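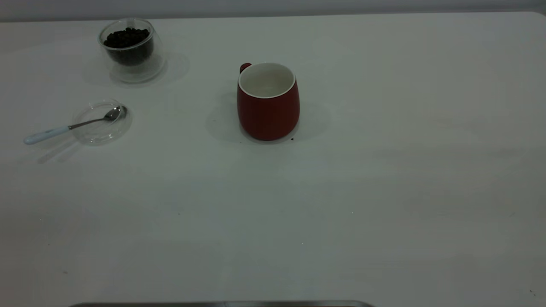 Test table for the coffee task: glass container with beans, teaspoon on a glass dish, red mug.

Progress report to Rellham, work package 2: perception and planning
Period: up to the end of April

Summary
The work in this period was on two software modules, the detector for clear objects and the planner for the spoon. The detector is now in daily use. The planner is running, but it is later than we promised in the last report.

Perception
Glass on a white table remains our most difficult case. The depth values inside the small dish are mostly missing, and the old detector often joined the dish and its shadow into one object. We trained the new version on 1,000 labeled pictures from our own table. On the test set of 227 pictures, it finds the dish in all but 20. Most of the remaining errors come when the spoon covers a large part of the rim.

The double-walled container gave us a different problem. The software took the dark beans as the full width of the object, so the planned path passed too near to the outer glass. We now estimate the outer wall separately and add a safety margin. The mug was never a problem -- its color is easy to separate from the table.

Planning
The planner takes the pose of the spoon handle and proposes a grasp, then a path to the beans and to the mug. Computing one full plan takes around 60 seconds, and this is too slow for the demonstration. The biggest part of this time goes to collision checks against the container. We have moved these checks to the Clomum library, but the new code is not yet merged.

Delays
The calibration tool from Öztürkmen came later than agreed, and we could not start the joint tests in Gultach. We ask to move this milestone to the next period. The budget does not change.

Next steps
Merge the collision code and repeat the timing tests. Extend the training set with more views of the spoon over the rim. The updated milestone table will be sent to Rellham on Friday.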